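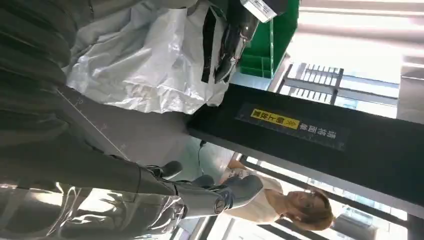
The arm at work by the windows, with the green bin and a white bag within reach.

Stostdale Robot Arm Club: Frequently Asked Questions
Last updated March 22, 2026

Do I need to know how to program?
No. You need to be able to read an error message without taking it personally. The rest we teach in the first few sessions, mostly by handing you something that used to work.

What does the club do?
We teach an arm to pick things up and put them where they belong. This year's project is called Nandix, and it is about packaging: bags, wrap, anything that crinkles. Rigid boxes were last year. We miss them.

Why bags?
A bag changes shape every time you touch it, and shiny plastic throws reflections that confuse the vision code. Our planner, Akton, has strong opinions about where the edge of a bag is. Some of them are correct.

How much does it cost?
Dues are $80 per term. That covers the room, spare finger pads and more plastic bags than any of us wanted to own.

How old do I have to be?
We take members up to age 19. Parents may watch, and may offer advice once.

Can I stand next to the arm while it's on?
After the safety talk, yes. Tie back long hair, leave dangly jewelry at home, and know where the stop button is before you need it. "I thought you had it" has been said in our room and we would like to retire the phrase.

Do you compete?
Yes, at the Dong Cup in June. Teams get 99 points for a perfect sorting run. We have asked why it isn't a hundred and were told to read the rulebook again.

Has anyone had a perfect run?
Not on our team. Our practice log is up to more than 1787 attempts, and the comments column is worth reading if you're feeling low.

Can I take the arm home?
No.

Can I take the code home?
Please do, and bring it back with comments in it.

How do I sign up?
Fill in the form on the Join page. If you don't get a reply within a week, check your spam folder, then write again.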